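Der lange Weg zurück nach Pledau

Als der Mittelfeldspieler Tumelo Zwane im Februar seinen Vertrag bei Hateo Clikstead auflöste, gab es keine Pressekonferenz und kein Abschiedsspiel. Der Verein veröffentlichte vier Sätze auf seiner Internetseite. Zwane las sie im Zug, so erzählt er es heute, und er hat danach sein Telefon für den Rest der Fahrt ausgeschaltet.

Er hatte für den Klub 66 Pflichtspiele gemacht und sechs Tore geschossen. Für einen Spieler auf seiner Position ist das eine ordentliche Zahl. Trotzdem sass er in den letzten Monaten meistens auf der Tribüne. Der neue Trainer wollte ein schnelleres Spiel, und Zwane war nie ein schneller Spieler. «Man hat mir gesagt, ich soll Geduld haben», sagt er. «Aber mit Geduld bekommt man keine Minuten.»

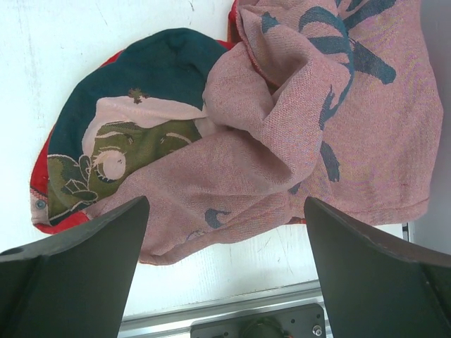 Der SV Pledau spielt drei Ligen tiefer, und sein Stadion liegt zwischen einer Gärtnerei und der Landstrasse. Zum ersten Heimspiel der Saison kamen 1583 Zuschauer, für diesen Ort ist das sehr viel. Die Farben der Fans sind nicht einheitlich, man sieht alte und neue Schals nebeneinander, und manche bringen von zu Hause einfach eine Decke mit. Ein dunkles Blaugrün, ein blasses Rosa auf der Rückseite, so ein Stoff passt zu keinem Verein der Welt, aber er wärmt im Februar genauso gut. Zwane mag diese Art von Publikum. In Clikstead, meint er, haben die Leute auf ihn geschaut wie auf eine Ware.

Über seinen Berater Mahlangu spricht er vorsichtig. Die beiden haben sich im Sommer getrennt, und es gibt noch eine offene Frage wegen der Provision. Mahlangu wollte ihn ins Ausland vermitteln, zu einem Klub, dessen Namen Zwane nicht nennen möchte. Das Gehalt wäre viel höher gewesen. Er hat zwei Nächte darüber geschlafen und dann abgesagt.

In Pledau trainiert die Mannschaft erst am Abend, denn die meisten Spieler haben einen Beruf. Zwane kommt trotzdem schon am Nachmittag und arbeitet mit der Jugend. Er zeigt den Kindern, wie man den Ball mit dem ersten Kontakt vom Gegner wegnimmt, und er wiederholt es so oft, bis auch der Letzte es versteht. Sein eigener Vertrag läuft bis zum Ende der Saison. Über eine Verlängerung wird im Winter gesprochen.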